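The runner in our upstairs hall came from my aunt's house in Piludwood. It is a wool runner, red and dark blue, and it was lying in her back hall for as long as I can remember. When she moved to a smaller place I took it, along with a lamp and a box of dishes. I did not look at it closely until it was on our floor, and then I saw that the fringe at one end was nearly gone and the edge behind it had started to come undone.

I left it alone for most of a year. I vacuumed it the way I vacuum everything else, straight over the ends, which I now know is about the worst thing you can do to a fringe. By October there was a bare spot at the corner as wide as my hand, and little red tufts were turning up in the vacuum.

My first idea was to fix it myself. I bought a curved needle and some heavy cotton thread and did a blanket stitch along the bad end. It took an evening and it looked all right from the top. The trouble was that I had pulled the thread too tight, and the end of the runner cupped. It would not lie flat after that, even with books on it. So I picked all of it out again and started calling around.

The first shop I called, in Gorkton, only did machine binding. They would have cut off the damaged end and sewn a cotton tape over it for $100. The woman on the phone was nice about it and said it would hold up fine. I thought about it for a few days. It would have cost less than anything else, but I didn't want a tape edge on one end and a fringe on the other.

The second place was a repair shop run by Farhad Rahimi, in two rooms over a shoe store. He asked me to bring the runner in rolled, not folded, with the pile on the inside. He put it face down on his bench and went along the back with his thumb, and showed me things I had missed. The fringe on a hand-knotted rug is the ends of the warp threads, so when the fringe wears away, the next thing to go is the rug. I had always thought it was sewn on for looks. He also found moth damage near the middle, an old patch, and one side cord that was worn through to the foundation.

He gave me a price for each part, and I liked that. Securing both ends by hand, rewrapping the side cord and reknotting the corner came to $400. New warps to bring back the full fringe would have been a good deal more, and he told me to skip it on a rug that gets walked on every day. The moth spot he said could wait, as long as I had the whole thing washed first. He would not work on it dirty anyway.

It took longer than he said it would. He had quoted me 3 weeks and it was closer to twice that, partly because the first red he tried for the corner didn't match in daylight and he had to dye more. I didn't mind much, but the hall was loud without it.

It has been back down for a while now. The corner is a little stiffer than the rest when you step on it - he said that would go away with use - and the new red is a touch brighter if you get down on the floor and look for it. The ends are flat. I bought a better pad and cut it an inch short all the way around, and I stop the vacuum before I get to the fringe. Every few months I turn the runner end for end so the top of the stairs doesn't get all the wear in one place.

I still have the curved needle. There is a small rug by the kitchen door that I may try it on, with looser stitches.
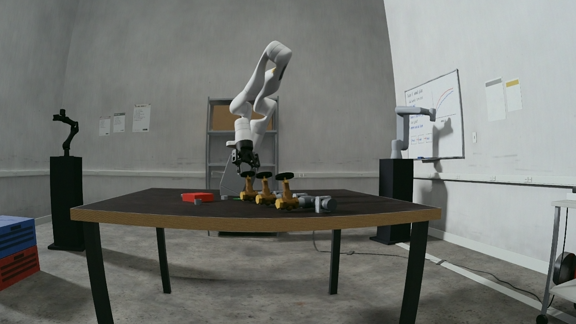 Page last changed: October, 4:00 pm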